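Packing liquids: a conversation with the stores lead at Skotel

4/5/23

Skotel runs short-stay rooms for contract engineers and keeps 138 of them in use through most of the year. Each guest who moves between sites gets a packed wash bag, made up in a back room on the ground floor. The stores lead, who has run that room for 2 years, agreed to talk through how the bags are put together. The interview took place at the packing bench and has been shortened.

The first subject was leaks. A leak inside a bag is seldom caused by a split bottle, she said. "The wall of the bottle is the strong part. It's the closure that lets you down. A flip cap gets pressed from the side, the catch lifts by a millimetre, and after that any squeeze will push liquid out."

Her records cover 386 bags returned in the first period she looked at. She did not want to give a leak rate from them, as the reports were filled in by different people and the word "leak" was used for anything from a damp cap to an empty bottle. She was willing to say that flip caps were named more often than screw caps, and that bottles packed on their sides were named more often than bottles packed upright.

The present method follows from that. Bottles go in standing, cap up, with the heaviest at the centre of the base. Soft items go round the outside. Nothing rigid is placed directly on a cap.

"People put the flannel in first because it's flat and it looks like a base," she said. "Then the bottles stand on something soft and lean over. I want the bottle on the floor of the bag and the flannel down the side."

She was asked whether an upright bottle wastes space. "It wastes height. Height is what you have in a wash bag, provided you buy the right bag." The room uses a case made by Avram, chosen after trials of several shapes. It opens wide at the top and the sides stay up without being held. An earlier case from Grinex was lighter but folded in on itself when empty, and packers had to keep one hand on the opening.

On filling, she is strict. Bottles that are topped up in the room are left with a gap under the cap. A full bottle has no room for the contents to expand in a warm van, and the pressure goes to the closure. Bottles bought ready filled are used as they come, after a check that the cap is shut and the neck is clean.

"Wipe the neck. Dried product on the thread or under the lid holds it open. You can't see the gap but it's there."

There was some discussion of colour. Two products in similar blue bottles sat side by side in the bags for a while, and guests complained that they could not tell one from the other in poor light. The lettering on moulded caps is the same colour as the cap and is hard to read at arm's length. She tried labels from Ilto, which held well on flat card but lifted at the corners on curved plastic. The room now sorts by cap shape and keeps a fixed order in the bag, with shampoo always nearest the zip pull. 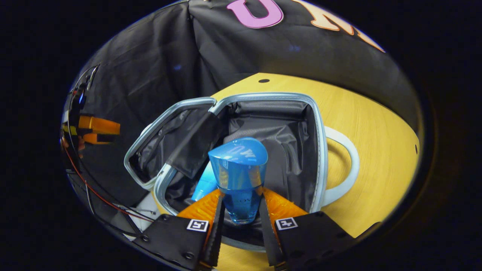
A blue bottle standing upright in the open bag, with a paler blue item just behind it.

The order of work at the bench is simple. The bag is opened fully and set down before anything is picked up. The tall bottles are placed first, then the short ones, then the tubes with their caps down. The toothbrush goes in a sleeve against the back wall. Cloth is pushed in last, until the bottles no longer rock.

"Then you close it, turn it on its side and open it again," she said. "If the bottles have moved, you need more cloth. If the zip is hard to close, you need less."

The largest batch made up so far was 161 bags, for a change of crew in May of last year. She regards that as too many for the bench. Finished bags were stacked on top of one another for want of shelf room, and the lower ones had to be opened and set straight before they went out. Batches are now kept smaller and the bags stand in a single layer.

Asked what she would change next, she named the tubes. "They're the worst shape we handle. They won't stand on the crimped end, and on the cap they fall over unless something holds them." She has been trying a narrow pocket sewn to the inside wall - one per bag, wide enough for a single tube. The first samples were too tight at the top, and a second set is on order.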